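Who Sets the Table for the Robot?

I have worked for six years at Pacheco, in the building where the robots are taught. Before this I worked nine years in a kitchen of a hospital, and I came to this country with a diploma that is good for neither. I say this first because people who write about automation are mostly managers or professors, and I would like the reader to know from which chair I am speaking.

My opinion is simple. Automation has changed our work more than it has reduced it, and the changed part is not well understood by those who pay for it. I do not say this against the machines. I like them, and some days I like them very much.

The old work

When I started, Pacheco had one long room where we tested small kitchen appliances by hand. We opened and closed oven doors, we turned knobs, we lifted lids, and we wrote the results in a paper book. It was dull, but it had a rhythm. You could talk with your neighbor while your hands were working. I learned half of my English in this way, including the words I should not use.

Then the company signed a contract with Ustex and the first arms came. In the beginning we were told that nothing would change for us. Two months later, the book was gone, and so was the long bench. I do not think anyone lied to us. I think they really did not know.

The new work

Now my title is "cell operator." I prepare a table, I start the robot, I watch, I stop it if it goes wrong, and I prepare the table again. On a full shift I can do up to 60 of these turns. The person who prepares the table must think all the time about small things: how near is the cup to the bowl, is the fruit lying the same way as before, did I leave my pen where the arm will come. The machine does the movement, and the attention stays with us.

This is the first change that I wish managers would see. The tiredness has moved. Before, I went home with pain in my wrist. Today my wrist is fine, but at four in the afternoon I cannot choose between two kinds of bread in the store. My colleague Naveen Rana calls it "the glass hour," when you look at things and they go through you. He is younger than me and he also has it.

The second change is the silence. The cells are separated, one person to each, and we speak by a chat program called Edance. It is a good program. But a new worker who does not know something must type the question, and everybody can read it, so many times he does not ask. In the long room he would just turn his head. We had 19 people in the long room, and I knew the names of all their children. In my present group there are persons whose voice I have never heard.

The third change is about who is counted as skilled. When a robot finally picks a strawberry and puts it in a bowl, there is applause for the engineers, and they deserve it. But somebody placed this strawberry, maybe 200 times, a little to the left, a little to the right, on its side, with the leaves up and with the leaves down. If this person is careless, the robot learns carelessness. At Pacheco the placing is paid at the lowest grade, because on paper it looks like a child's game. I understand why a visitor may think so. The plates and the bananas are toys.

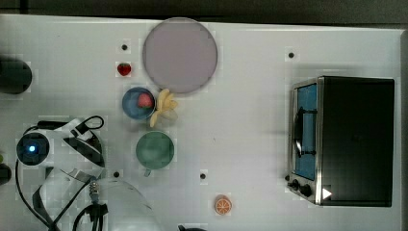
What looks like play

I invite such a visitor to do it for one morning. He should take a table with an arm reaching in from one corner, a toaster oven at the other side, and between them a plate, a cup, a bowl with one strawberry in it and another strawberry lying outside, the bananas, the cut orange. Every one of these things must be somewhere, and "somewhere" is a decision. If the cup stands with its handle always to the same side, you have made a habit, and the robot will have it too. In the hospital kitchen we had the same kind of knowledge. A tray looks simple until you must make it right for a patient who can use one hand only.

I once tried to explain this to a consultant from Nultent, who visited us in November to measure our "idle time." He had marked as idle all the minutes when the robot was not moving. These are exactly the minutes when I am working! He was polite and he wrote it down, but the report came with the same numbers, and after the report the pause between the turns was made shorter.

What I would ask for

I do not ask to bring back the long room. The old work was hard on the body, and I have friends who still feel it in their shoulders. The arm can open a door again and again without complaining, so let it.

But I would ask that the company pays the preparing of the table as a skill, with a training and a grade that one can climb. I would ask that new people stand for 2 weeks beside an experienced operator, in the same cell, with no chat between them. And I would ask that before someone measures our time, he first sits in the chair.

Some colleagues tell me that it is useless to ask, because soon the robots will prepare the tables also. Maybe. I have heard "soon" since my first year. Until this day comes, there is a person with a bowl in one hand who is thinking where to put it, and I believe this thinking has a price. Naveen and I have written these requests on one page and given it to our supervisor, and she has promised to read it with us next month.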